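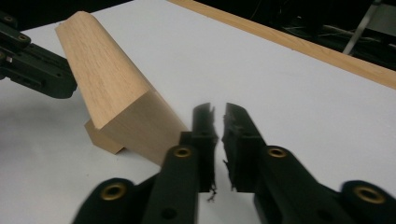
Prys Owen reckons we are measuring the wrong thing. His point, made over the bench this morning and again by message after lunch, is that success rate on the block task tells us how patient the person holding the grippers was, and very little about whether the demonstrations are any good to learn from. He'd sooner we looked at how far apart two people's approaches are for the same start pose. I don't fully agree but I've changed the plan for the second half of the set to let us check.

2023-03-17, notebook entry, Ynyr Landeg

Task: two-handed pick and turn of the wooden block on the white table. Left hand takes the far end, right hand comes in at the near end, lift, turn, put down on the foot. Same start region as in December, but the block now goes down at an angle and not square to the table edge. The square start was too easy and the policy learned to ignore the left wrist view altogether.

Demonstrations kept today: 59. Thrown out: 21. Nearly all of the rejects were for the same fault, which is the left gripper closing before the right one has settled. When that happens the block swings on the left fingers and the right hand chases it. You can see it plainly in the finger width trace, as the right hand opens, half closes and opens again. I have been marking these as "chase" in the log. Please use the same word so that the search works.

What I tried with the timing:

- Free choice, no instruction. Most of the chases came from here.
- Right hand hovers by the near end until the left is down, then both close on a spoken count. Cleaner, but the pause is long and I worry the policy will learn to sit still. It did exactly that on the Plornach drawer task.
- Left hand hovers close to the block without touching, right hand lines up, then both go in together with no count. Best of the lot so far. The pause is short and the closing times agree to within a few samples.

I'm going with the third way for the rest of the set. It wants a bit of practice. My first few goes at it were poor and are in the rejects.

Fingertips. The black covering on the tips of the right-hand tool is ragged now, with flaps and loose strands, and there are thin fibres hanging off the inside of the left finger. Grip still feels fine on the bare wood. My concern is the picture: the fingers take up a good part of the wrist view, and if we re-cover them halfway through the set then the tips will look different in the two halves. Options are to leave them until the set is finished or to re-cover now and treat today's as a separate batch. I'd leave them. Prys would re-cover. Not settled.

Related, and probably more use: I went back to the Stitier runs, where the tips were changed partway through and nobody wrote down when. Policy trained on everything did worse than policy trained on the later part alone, although it had more data. Could be the tips, could be the lighting, could be that Foulkes was a different operator for the early part. No way to separate them now. So for this set, any change to the tools goes in the log with the run number, even a tightened screw.

Background. The wrist view takes in a fair bit of dark clutter past the wooden edge of the table, cables and so on. Prys wants a cloth hung there. I would like to leave it for now and see whether random cropping in training is enough, as the Dratel cell won't have a cloth either. If the policy starts failing when somebody moves a cable I'll give in.

Prys's measure. For each start pose, take pairs of demonstrations by different people, line them up in time at the moment both grippers are closed, and take the mean distance between the tool paths for the stretch before it. Ran it on 47 pairs this afternoon. The left hand agrees well between operators. The right hand does not – it comes in low and flat for me and steeply for Prys, and both work. That's a mixed set of demonstrations for what ought to be one motion, and the success rate gives no hint of it. So he has a point there.

Next:

- Agree one approach angle for the right hand and write it on the card by the table.
- Collect the remaining start poses with hover-and-go-together.
- Train 3 seeds on today's kept runs only, then 3 with my approach only, and compare on the real block.
- Check clock offset between the two tools again before starting. It had crept up by the end of today and I only noticed when the closing times looked too good.
- Ask Prys for his alignment script, mine falls over if a run starts with a gripper already closed.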